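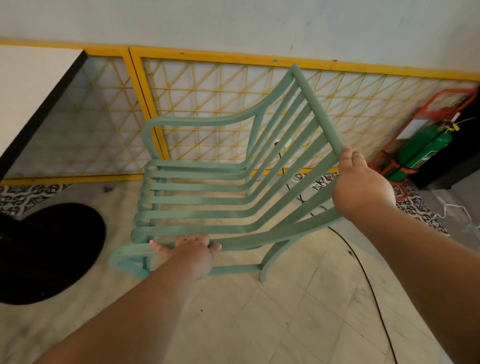
Clenano Family Outreach – Writers' Table

I'd been handing out soup in the Stendo parish hall for 2 years before I learned that the mothers called me "the lid lady." I was strict about lids! You try driving up Tosunine hill with six open containers in the back and see how strict you get.

So that October I'm snapping lids, minding my own business, and this girl comes in with a baby on her hip and asks if we've got any work. Food she could get from her aunt, she said. She wanted a job, and she wanted it before the rent was due.

Well, I didn't have a job. I had lids. I told her to sit down and eat something, and she stayed standing and read the whole notice board, top to bottom, while the baby chewed on my apron string. 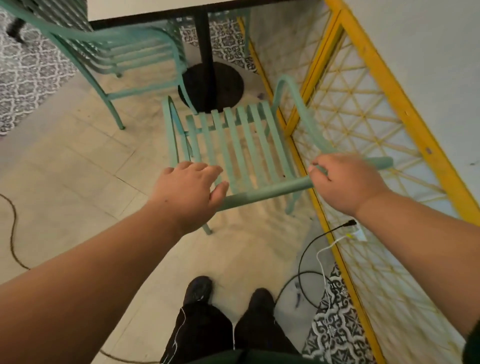 "This one," she said, and tapped the card from the Milošević bakery. It had been up there so long the corners had gone brown. Early shift, three mornings a week, ask at the back door.

I said they'd surely filled it. She said had I asked? I had not asked – I'd walked past that card every week and never read past the word "early."

We called from the office phone. The woman at the bakery wanted to know if she could start at four, and who would keep the baby. The girl put her hand over the receiver and looked at me. I looked at the lids.

"I'm up at four anyway," I said, and I reached over and took the baby.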